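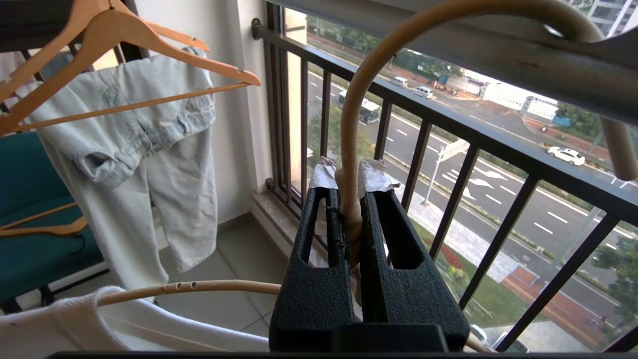

White knit up on the grey rod, jeans behind.

5/21/19

Up at six, no reason, so did the washing. Well, did some of it. The white knit is finally out of the basket and on a hanger, which I have been meaning to do since whenever. Tan hanger, the fat one with the big hook, because the thin ones give it those little points at the shoulders and then I walk round all day looking like I've got knobs on. Neck went on alright. It's a bit of a fight with that ribbing, you have to go in at the neckline one side and then sort of post the other arm through.

Pale jeans further back. They take forever if I put them anywhere near the wall so they get the middle.

Must get more wooden hangers. The orangey ones are good, the bar across the bottom is handy for trousers, but they live in the wardrobe and I keep stealing them for the drying and then there's nothing to put shirts on. Looked at a set on the Dinow site last night. 40 hangers for more than I wanted to spend and the postage on top. Who needs 40. Me possibly. Left it in the basket, will see if they send one of those sad emails with money off.

Rizal rang at half eight while I had pegs in my mouth. He wants to borrow the big suitcase for November, which is ages away, I said yes but remind me. He won't. Also going on about the flat above the shop again, the rent is 825 now and he still thinks I should go and look at it. I like it here! There's a window that opens and somewhere to hang things. The Loleck place he dragged me to in the winter had neither, and carpet in the bathroom. Still think about that carpet.

Then bus, then work, then the usual. Naveen Bhardwaj had his leaving do moved to lunchtime so it was sandwiches standing up. Nice card. I wrote something daft in it and then saw everyone else had written proper things. Too late. He's off to Plesta, doing the same job by the sound of it but nearer his mum. Will miss him at the next desk, he always had a decent biscuit in the drawer and never minded. Gave me his plant. It has 10 leaves and one's brown. Feel responsible allready.

Bought on way home: bread, washing up liquid, soap flakes for the wool (they had the Gbeho one, never tried it, smells of lemons and a bit of floor), eggs. Forgot milk. Went back out for milk. Forgot stamps.

Things still in the washing pile, so I can't pretend tomorrow:
towels, all of them
the green cardi, hand wash, keep putting it off
Mum's tablecloth with the gravy on
socks, endless
pillowcases but not the sheet, don't know where the sheet is

The cardi is the one I'm scared of. Did the last one at 40 by mistake and it came out fit for a cat. So it's the sink, cool water, no wringing, roll it up in a towel and press. Then flat on the rack, and no hanging till it's nearly done or the sleeves end up by my knees. Mum does hers over the bath on a board. I haven't got a board. Could use the big tray? Might use the big tray.

Ironing none. Not doing it. Shirts can be hung up straight out of the machine and given a good tug at the seams and if anyone at work notices they can say so to my face. Have been getting away with it since I moved in.

Tea was eggs on toast, late, ate it over the sink with the radio on. Some man talking about hedges for an hour, and I listened to all of it. Did you know you're meant to leave them alone in spring. I haven't got a hedge.

Phoned Mum after. She wants the tablecloth back for the weekend, so that's moved up to the top of the list, above towels. Told her it was already soaking. Went and put it in to soak. Cold water and a bit of the lemon stuff, will look at it in the morning and if the gravy's still there I'll try bicarb like she does. She asked about the plant as well, I'd sent her a picture. She says it's too wet and to stop fussing it. I've had it since one o'clock!

Other bits before I forget. Dentist, ring them. Bin bags. Peg bag has a hole, pegs keep dropping out behind the machine and I can hear them go. Ask Rizal if he's still got my good scissors, pretty sure he has. Button off the grey coat is in the dish by the door, do not throw it out thinking it's rubbish like the last one.

Quarter to eleven now and I still haven't found that sheet. Sleeping on the spare one, the one with the elastic gone at a corner. Will look under the bed tomorow.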